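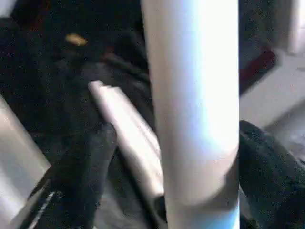

MANTHORPE WATER CO-OP: MEETING NOTES, 8 September 2019

Members > Meetings > Minutes
Search this site Enter keyword Go

Met in the church annex, started late, waiting on the key. Enough people for a vote. August minutes read out fast, one fix: the line about the Tamiru Road hydrant should say "flushed," not "replaced." Accepted with the fix.

Storage tank

Still losing water overnight. The 3000 gallon tank was topped off before the last check and was down noticably by morning with the pump off. Could be the outlet valve, could be the line under the ditch. Disska sent a quote to dig up the ditch section, $881, doesn't include putting the gravel back. Second item on the same quote is swapping the valve only, $441.

Long talk on which one first. Valve is cheaper and no digging. Against that, the valve was done not that long ago and the line is older than anybody's paperwork. Somebody brought up the soft spot by the mailboxes, been there since spring, grass greener too. Others say that's the culvert backing up, same every year.

Motion: do the valve first, watch the tank for 3 weeks, then decide on the ditch. Seconded. Passed, couple of no votes, did not get who.

Boil notices

August notice went out by email only. Houses at the end of Tamiru Road didn't get it till next day. Agreed: email plus a paper copy on the doors for that end, plus the sign at the turnoff. Sign needs new letters, the B's are gone. Whoever is driving to town for chlorine can pick them up.

Also agreed the notice should say plainly when it's over. Last one just stopped and people were still boiling a week later.

Billing

Vakix trial is up at the end of the month. The online bills work OK for most. Complaints: it rounds the late fee wrong, it mails a reminder the same day the bill goes out, and there's no way to pay for two meters on one card without doing it twice. Asked them about the fee, got a form letter back.

Paper bills are still going out to whoever asked for them. Postage went up. Idea to charge for paper, not popular, dropped.

No decision on Vakix tonight. Will ask for the trial to be extended and see what they say. If they say no we go back to the spreadsheet for a month, it's not the end of the world.

Meter reading

Reading day moves to the first week of the month so that it lines up with the bills. Please clear the weeds and the fire ants off your meter box. If the lid is cracked say so, we have spares in the pump house. Dogs in, please.

Two boxes on the hill could not be opened last time, lids are stuck. Will take the long bar up there next round.

Pump house

Roof patched, looks fine so far, no real rain on it yet. Heat lamp bulb bought for winter. The log sheet by the door is not being filled in. Write down the pressure and the time EVERY visit, even if nothing is wrong. Blank days make it impossible to tell when the leak started.

Padlock sticks. Graphite, not oil.
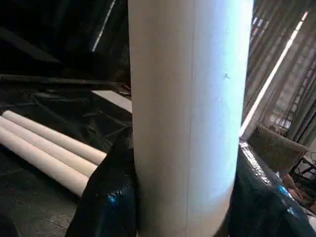
One member said the co-op should quit patching and put money by for a whole new line down Tamiru Road, because every fix so far has just moved the leak further along. Same member would support a higher base rate to pay for it, as long as it's on the bill as its own line and doesn't get spent on anything else. Some agreement in the room, some groaning. Another member asked what happens to people on fixed income. No answer yet. Goes on the next agenda with real numbers, and Disska to be asked for a ballpark on the full run, with a second quote from somebody else so we have something to compare.

Other business

Culvert: county says it's ours, our map says it's theirs. Will send them the map agian.

Fall flushing: expect brown water for a few hours, run the outside tap first, don't do whites that day. Date to be posted on the board by the mailboxes.

Annex wants us out before the choir comes in. Fold the chairs.

Next meeting same place, date to follow once the annex calendar is out. Closed in a rush, choir at the door.

Contact the co-op office | © Manthorpe Water Co-op | Back to top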